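Pivunness Hand-Held Gripper, laundry kit
Sold singly or as a left and right pair

I get asked a lot why we sell a gripper with no robot on the end of it, so let me start there. Pivunness is for collecting demonstrations by hand. You hold it, you do the job, and the recordings go off to train a policy that later runs on an arm with the same jaws. I've used one most weeks since October and I'm still fond of it!

The kit grew out of a small study I did with Reda Zerouali at Mansour. We wanted to know whether it pays to collect tidy demonstrations (shirt laid flat, sleeves out, lovely) or messy ones, where the shirt starts wherever it lands. So we recorded 1000 of each and trained the same model twice, changing nothing else. Then we gave both of them shirts dropped from shoulder height. The messy policy finished 80 per cent of its folds and the tidy one managed 34. I'd guessed the gap would be small, and Reda hasn't let me forget it.

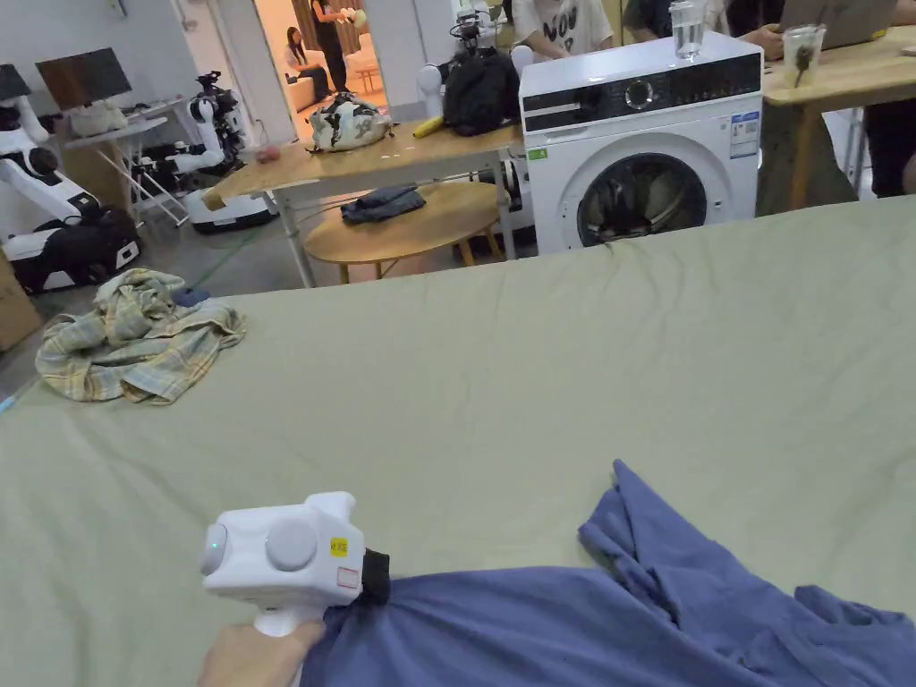 The first grasp is where most of that difference comes from. The tidy policy hunts for a collar and gives up when it can't find one, whereas the messy one takes any edge it can get and sorts the rest out from there. When you're recording, then, pinch an edge the way the black jaw has the blue garment, and leave the sleeve twisted if that's how it fell. The checked shirt bunched up on the green cloth is a perfectly good start for another go, so please don't smooth it out first. I still catch myself doing it (years of ironing).

In the box: gripper, charging lead, spare jaw pads and a card with our recording routine on it. The Grorkinitz software is a separate download and does the syncing and trimming for you. Jaw pads wear quicker on denim, so order extras if you're planning on jeans.

Orders go out through Travolgate every weekday. Anything placed on a Sunday gets packed the next morning.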